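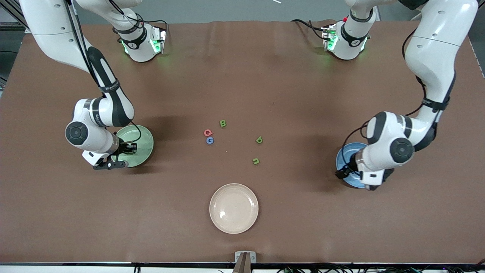
Guías > Hogar > Textiles > Manteles grandes > Lavado y planchado

4. Planchar y guardar el mantel

Bueno, si vienes del apartado 3 ya tienes el mantel Garndale lavado y colgado. Ahora toca la parte que a mí más pereza me daba, y que con el tiempo he acabado haciendo con la radio puesta y tan contenta (el modelo largo, el Tunineck, se plancha igual, solo que necesitas más sitio).

1. Descuélgalo cuando todavía esté un poquito húmedo. Si se te ha secado del todo, pulverízalo con agua, enróllalo y déjalo así 14 minutos.

2. Pon la plancha a temperatura media, con vapor. Yo empiezo siempre por una esquina del revés, por si acaso.

3. Dobla el mantel por la mitad a lo largo, con el derecho hacia dentro, y plancha desde el centro hacia los bordes. ¡Sin arrastrar! Se apoya, se levanta y se apoya otra vez.

4. Los dobladillos, al final y con la punta de la plancha. Si se ondulan, tira un poco de la tela con la otra mano.

5. Ábrelo y repasa la marca del doblez por el revés.

PRECAUCIÓN: no planches nunca encima de una mancha, por pequeña que sea. La grasa se fija con el calor y luego no hay quien la saque. Vuelve al apartado 2.

Nota: en los colores oscuros la plancha deja brillos si aprietas por el derecho. Un paño fino de algodón en medio y listo.

6. Para guardarlo, mejor enrollado en un tubo de cartón que doblado. Yo uso los de Idwood, forrados con papel de seda. Si no te cabe, dóblalo en tres y cambia los pliegues de sitio cada 21 días (vale, yo lo hago cuando me acuerdo).

Anterior | Índice | Siguiente | Contacto

Comentarios

Remedios Policarpio: Lo del tubo me ha salvado el mantel de mi madre. ¿Sirve también para los de hilo?

marisa_t: A mí 14 minutos se me quedan cortos, lo dejo enrollado mientras como y sale mejor.

Tono: ¿Y con plancha sin vapor? La mía es viejísima.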